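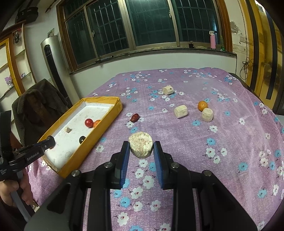

By Irene Haldorsen
Contributing Writer, Rowing

The masters regatta on Lake Trelow is raced over 1000 meters, half the standard distance, and the shorter course changes how a crew spends its effort. Over the full distance a boat can settle after the start and hold one rate until the last quarter. At Trelow there is little room to settle.

Morneo Rowing Club entered two fours this spring and raced them on different plans. The first boat went out high and held on. The second came down to its race rate after 20 strokes and built from the halfway buoy. Both used the same oars and the same rigging, with the span set in March and left alone.

The second boat finished 3 seconds ahead. Wind was light and came from the side, so lane choice should have mattered little — although the outside lane at Trelow is more open past the boathouse.

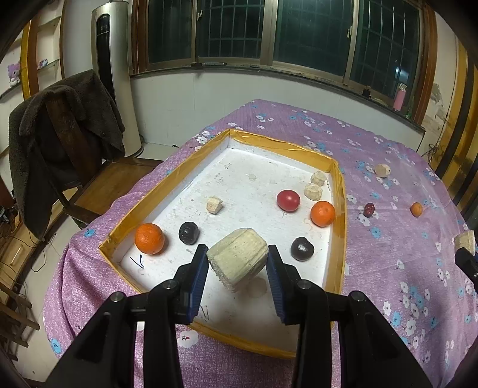 Coming down early felt wrong for the first few strokes, one of the Morneo rowers said, and the crew only trusted it once the other bow stopped moving away. The catches were cleaner at the lower rate, and the boat ran farther between them.

Morneo will repeat the test at Santoro, where the course is the same length but the start is from a fixed platform.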